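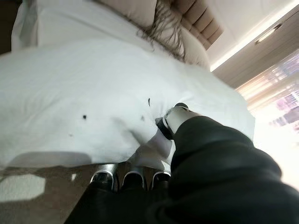
So I've finally switched to refillable laundry soap and I'm a bit obsessed!

It's the Edik bar, made over in Bostadholm. You grate 15 g into a jar, pour on 280 ml of hot water, shake it and leave it overnight. Smells of almost nothing – bliss if perfume gives you a headache like it does me.

8 washes in and my itchy elbows have calmed right down. Might be the soap, might be August, but I'm so pleased!
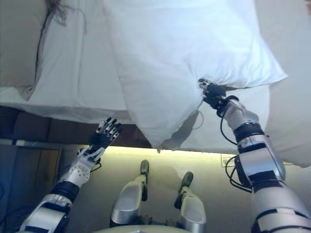

White pillows on the bed

The refill shop in Flesbridge has them, next to the Hou dish blocks (also lovely, bit crumbly). They stamp your card for each jar you bring back – I'm on two.

Next up is vinegar in the softener drawer. Has anyone tried it with towels? Tell me everything!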